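**Driketti paper craft studio adds evening card classes**

The Driketti paper craft studio will add a run of evening card-making classes in July, owner Manon Bélanger said. Each class is limited to 14 people and lasts 2 hours, starting at 6:30 p.m.

The first class covers folded thank-you cards and matching envelopes. Later ones move on to stamped gift tags, pop-up birthday cards and small boxes made from scrapbook paper. Paper, ink and glue are included in the $60 fee, which pays for the full set of classes. People who own a bone folder or a favorite pair of scissors are asked to bring them.
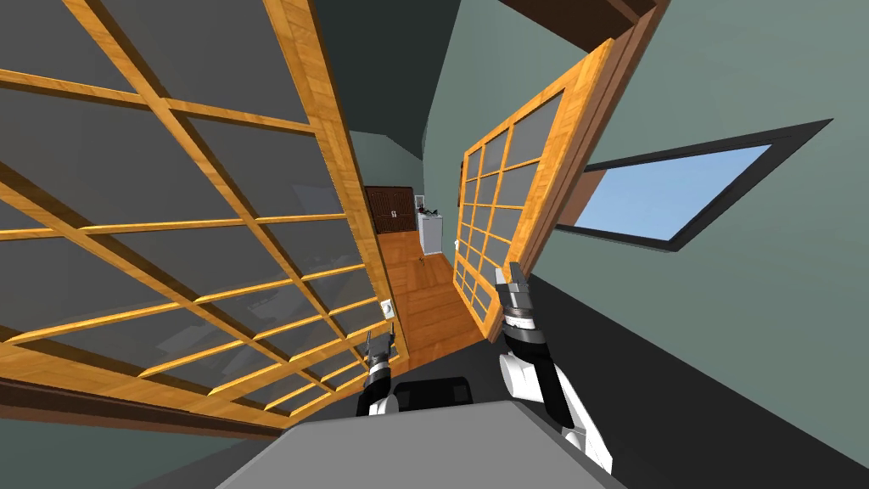 Dayana Benavides said she signed up for the pop-up class as soon as the list opened and hopes the studio will repeat it before the holidays — she wants to make her own cards this year and has never gotten the folds to line up.

The studio is also collecting handmade cards for residents of the Flavgate nursing home. Its goal is 3000 cards by the end of the year. Cards can be any size but should be free of glitter and should not be sealed. Finished cards can be left at the front counter during open hours.

Sign-up sheets for the classes are at the counter as well. Seats are held once the fee is paid.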